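The Second Life of the Herringbone Floor

By the time Kerstin Forsberg gets to a house, someone has usually already told the owners to tear the floor out. It's too worn, it squeaks, it went under carpet forty winters ago and came out with tack holes and a big dark patch near the radiator. Kerstin gets down on her knees, taps along a few rows with the handle of a screwdriver, and listens. Nine times in ten she stands up smiling.

I spent a Tuesday with her and her business partner, Wojciech Kaczmarczyk, and I came home wanting to pull up every rug I own. Their two-person shop, Heder, fixes old patterned wood floors, and herringbone is the one they love best. I can see why! A plain plank floor points you at the far wall and leaves you there. Herringbone keeps moving. Walk across it in the morning and one set of blocks looks pale and the other dark, then come back after lunch and they've traded places.

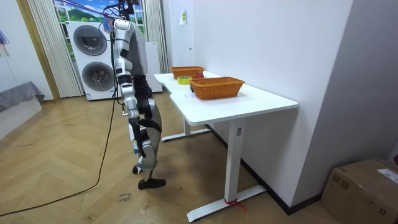 Herringbone underfoot, with a white standing desk set across the room.

The pattern is older than most people guess. The Romans set bricks this way, and the great houses of France picked it up in wood hundreds of years later. Each block butts into the side of the next one, so the whole floor locks together and spreads the load of feet and furniture.

Wojciech does the math. The room they were working on when I visited, a long dining room with a bay window, took 416 blocks, and 114 of them had to come up. He numbers the backs in pencil, stacks them in fruit crates, and scrapes off the old black glue by hand (a smelly, sticky job that he seems to enjoy more than is reasonable). The bad ones get swapped for blocks saved from other houses. New wood, he says, takes years to catch up in color, and you'd spot it from the doorway.

Then comes the sanding, and this is where home fixers get into trouble. Because the grain runs in two directions, there's no single right way to push the machine. Kerstin starts on a diagonal, goes gently, and never parks in one spot. "You're taking off the dirt," she told me over the noise. "Leave the floor where it is."

They finish with oil, two thin coats, rubbed in and wiped back. I got to do a corner myself, and watching that dusty gray wood turn the color of strong tea was the best part of my week.

If you think you might have one hiding at your place, start in a closet. Lift the carpet in the back corner, where the feet never went, and bring a flashlight. Kerstin found her own that way one November, under three layers of linoleum, and she still hasn't gotten around to oiling the hallway.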